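The Zitgate Story Timer, after half a term in Year 2

The box promises "calmer transitions". What we got was 20 children who can now do an excellent impression of a duck, the duck being the sound it makes when time is up. There are 10 other sounds. I have yet to find the switch for them.

It does work. Tidying up used to drift on into assembly, and now most of the class are on the carpet before the quack. The face is big enough to read from the book corner and it has survived two falls from the windowsill. The battery door has not, and is held on with tape.

My grumble is the volume, which has two settings - playground and further away. Mrs Jardine next door has started tidying up when we do. 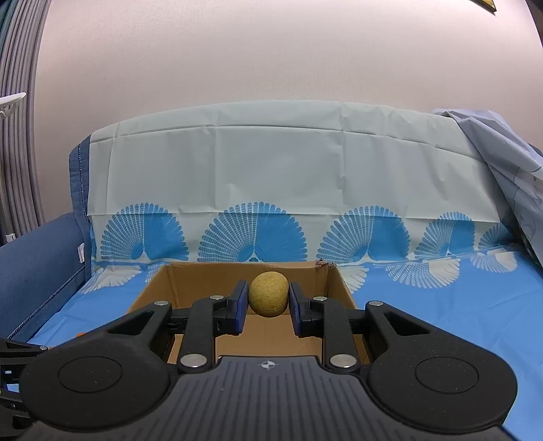

Hjaltested Primary - Infant Department

Would I buy another? Yes, though I'd sit it on a cushion from day one. Four stars, and the fifth if they ever send the replacement door.

Isla Menzies

Recent posts
Book bags: a plea
Cundura glue sticks reviewed
Harvest songs, words and actions
Reading morning with Mr Hollis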